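Storing and Cleaning Wooden Letter Tile Sets

Sikholm Home Notes
By the Dewan workshop desk
2023-08-05
Print this page | E-mail this page

Painted letter tiles chip at the edges when they are stored with the board on top. Keep tiles in a lidded jar or a zip bag and store the board flat. A set of 64 tiles fits in a 500 ml jar.

Wipe tiles with a damp cloth and a drop of dish soap. Do not soak. Dry face up for 90 minutes before closing the lid.

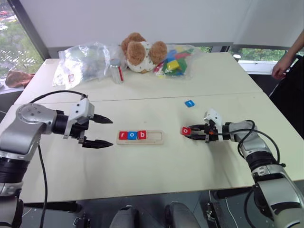

Spelling board with r, o and b in the left-hand slots.

Clear dust from the recesses with a dry toothbrush, working along the grain. If a tile binds, sand its edge lightly with fine paper and test the fit again. Leave the slot alone; a widened slot cannot be corrected. Work on a white or plain surface so stray tiles are easy to find.

Related tips
Removing label glue from jar lids
Waxing small wooden trays
Sorting puzzle pieces by color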